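### 3.2 Angler counts and length readings

Anglers on the Indik were interviewed at the Nutholm landing and at the lower bridge during May. Each party was asked for hours fished, bait used, and the number of perch kept and released. A total of 1280 interviews were completed, 17 of which were dropped for missing hours.

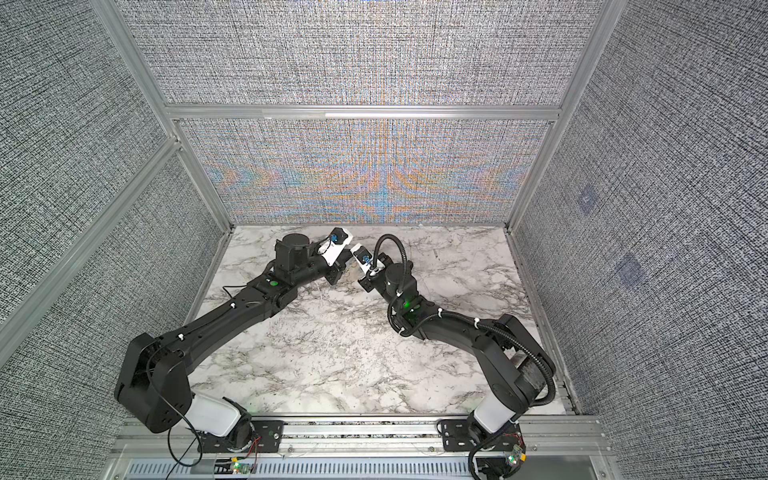 Kept perch were measured to the nearest millimeter on a flat board, and the reading was repeated by a second clerk. The two readings disagreed most often when the tail fin lay over a patterned backing. A dense gray, black and white crosshatch such as that on the panels in Figure 1 gives a thin, barred fin very little edge to read against – a plain matte board was therefore used at both sites. Readings that differed by more than 3 mm were taken again.

Released fish were not measured. Their lengths were left blank and were not filled in from the kept fish, which anglers tend to select by size (Chang and Uzor).
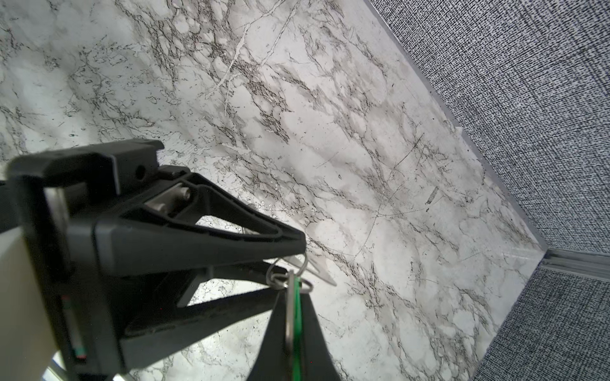 Effort was expanded from the interviews using gate counts at each site. Parties still fishing when interviewed were treated as incomplete trips and weighted by hours fished up to that point. Confidence limits were obtained from 2000 bootstrap samples drawn by site.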